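The Green Bin

Last updated: Saturday, 9:45 am

Florante Manalo had promised his sister the bricks would be off the table by lunch, and he had every intention of keeping the promise until he started sorting.
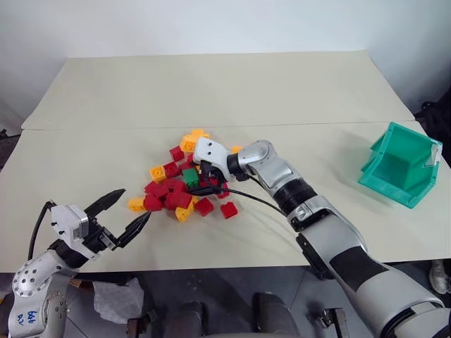
The red ones were easy. Red had always been the sensible colour in their family, used for walls and fire stations. Yellow was for people who hadn't planned ahead. Green was trouble, and there was always one green brick you needed and one fewer in the pile.

"Just tip them in the bin," said Roman Kurek, who had come to borrow a ladder and was now drinking the good coffee.

"By colour?"

"By gravity."

Florante considered this. The bin was green, open and waiting, and it had been waiting since breakfast. He picked up a red brick, then a yellow one, and clicked them together to see if they still held. They did. He added another. It looked like the start of a garage.

"Your sister's due at noon," said Roman.

"It's a small garage."

By eleven the garage had a second storey and Roman had strong views about the driveway. He wanted it yellow. Florante said no one in Drevby had a yellow driveway – Roman said that was exactly what was wrong with Drevby. They didn't speak for 14 minutes, apart from one remark about the roof.

When the car pulled up outside they swept the whole thing into the bin, garage and all. Roman went home at last, pleased with himself, and was halfway down Casby Street before he remembered the ladder.

14 shares | 3 comments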